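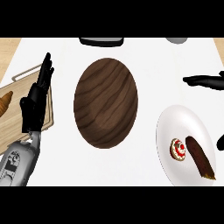
Emilian Lungu
Founder and Head Teacher, Sketden

Hi, I'm Emilian, and I run Sketden, a small evening drawing school for grown-ups. Most of the people who come to us last drew something in fifth grade and were told they weren't any good at it. I love teaching those people!

I started out teaching from my kitchen with 2 students and a box of pencils I'd had since college. These days we have two rooms over a bike shop and 200 students a year, and I still sharpen the pencils myself (it calms me down).

Beginners spend the first 4 weeks on plain shapes - ovals, boxes, cups, a bowl if we're feeling brave. Ovals are harder than they look, so please don't panic when yours comes out like a potato. Mine did for years.

Bernd Ostermann teaches ink and watercolor. He joined us one May to cover a single class and never left, and his students bring him cake, so you may want to sign up for his group just for that.

Classes start at 6:30 in the evening and we put the kettle on at 6. There are never more than 5 people at a table. Paper is included, and you can borrow everything else until you know what you like.

Come by and sit in on a class before you pay for anything - just ring the top bell, the lower one belongs to the bike shop.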